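Greer MacRitchie on her first season in charge at Cotstead

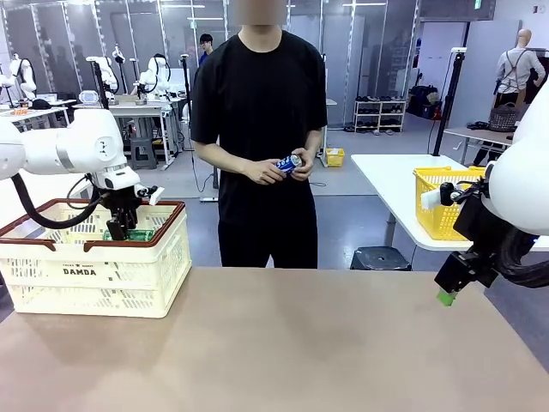

Greer MacRitchie had never been a head coach when Cotstead's women's soccer team gave her the job in November. The club was second from bottom and had gone through two coaches in a year. Seven months later it finished fifth, its best placing since joining the league.

She says the first thing she did was cancel a practice.

"They had been training five times a week and they were worn out," she said. "I watched one session and half the squad were carrying something. I told them to go home and come back Saturday for the game. We lost that game, by the way. Three to one at Ranine."

MacRitchie played as a center back for 11 seasons, 309 games in all, and spent most of them at Bramell. She moved into coaching there after a knee operation, first with the under-16s and then as an assistant. She had turned down one head coaching job before Cotstead called.

"It was too soon and I knew the squad was going to be sold off," she said. "At Cotstead the players were good enough. The table said otherwise, but I had coached against them and we never had an easy afternoon."

Her main change was in defense. Cotstead had been playing three at the back and giving up chances down both sides. MacRitchie went to a back four and moved Jiahui Wan, who had been a midfielder since she was a teenager, to right back.

Wan did not like it.

"I asked her if it was for one game or for good, and she said she didn't know yet," Wan said. "The first month I was in the wrong place a lot. She would stop practice and walk me to where I should be. It got annoying. Then around February I noticed she wasn't stopping practice anymore."

Wan started every league game from then on and signed a new contract in the spring.

Not every decision went so well. MacRitchie left captain Shalini Rawat out of the cup game against Thakur, wanting to save her for the league, and Cotstead lost 2-0 to a team from the division below.

"I got that one wrong," MacRitchie said. "I thought we could get through it without her. Shalini didn't say a word to me on the bus, and she was right not to. I told the group on Monday that it was my mistake and we went back to work."

Rawat remembers it a little differently.

"I did say something on the bus," she said. "I said we should have had a corner. But yes, I was angry. I had family at that game. She came to my place the next morning and we talked for an hour, mostly about set pieces."

Cotstead lost only two of its last 12 games. The crowds came back too. The final home game, a 1-1 draw with Bramell, drew 1,647 people, the largest attendance of the season. The ground holds 2,000 with the far bank open.

MacRitchie said going up against her old club was harder than she expected. "I knew all the ushers. I knew what their coach was going to shout before she shouted it. And they still scored from a long throw, which I had warned our players about all week."

The summer will be busy. Goalkeeper Pushpa Sisodia is out of contract and has had offers from two other clubs. MacRitchie wants her to stay but said she would not pressure her.

"Pushpa knows what I think of her," she said. "She's 24 and she has to look at what she's being paid. I would do the same. If she goes, we need a goalkeeper by the first week of preseason, and I have a short list."

She is also looking for a striker. Cotstead scored fewer goals than any other team in the top half, and Rawat, who plays in midfield, was the leading scorer with nine.

Club chairman Ashok Garg said there would be money for one signing and possibly a second, depending on season ticket sales. He has offered MacRitchie a longer deal. She has one year left on her current one and has not signed.

"There's no problem there," she said. "I want to see what the training ground situation is first. We shared a field with three other teams all winter and lost nine sessions to mud. Ashok knows that's what I'm waiting on."

Players report back in the second week of July.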